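Grigore Roman and the long road back, a thread 🧵

1/ Lots of you asked about Grigore after Saturday's results went up, so get comfortable! He swam the 1000 free at Gavby on 3/25/23, his first real race since the shoulder trouble, and I had a lump in my throat the whole way.

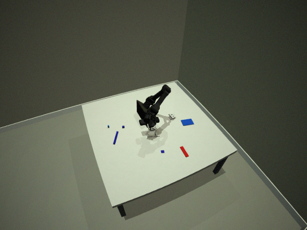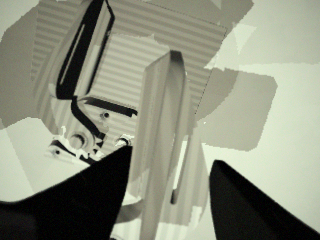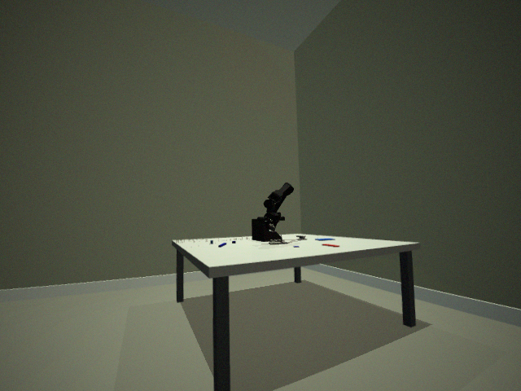

2/ HOW IT STARTED
He grew up in Uvov and didn't learn to swim until he was 11 (his grandmother was scared of the river, bless her). Laurențiu Bogdan coached him from the first lesson and is still on deck with the same stopwatch.

3/ THE SHOULDER
It went in training at Ulus. He kept swimming on it for weeks, which he now admits was dumb. Then came surgery, a sling, and a long winter of kicking up and down with a board while the kids lapped him.

4/ THE RACE
He went out way too fast, of course he did! Faded after halfway, hung on, and touched fourth. Laurențiu told me he'd have been happy with last, as long as both arms were still working.

5/ Next up is the Ogilvie open water swim, roughly 2201 meters if the buoys stay put. I'll be there with a thermos and too many sandwiches.

Comments
marsh_lane: Fourth!! So happy for him
poolmom2242: My son had the same surgery, this gives me hope
T. Keller: Is Ogilvie wetsuits allowed this year?

Contact | © 2023 Lane Six Notes | Back to top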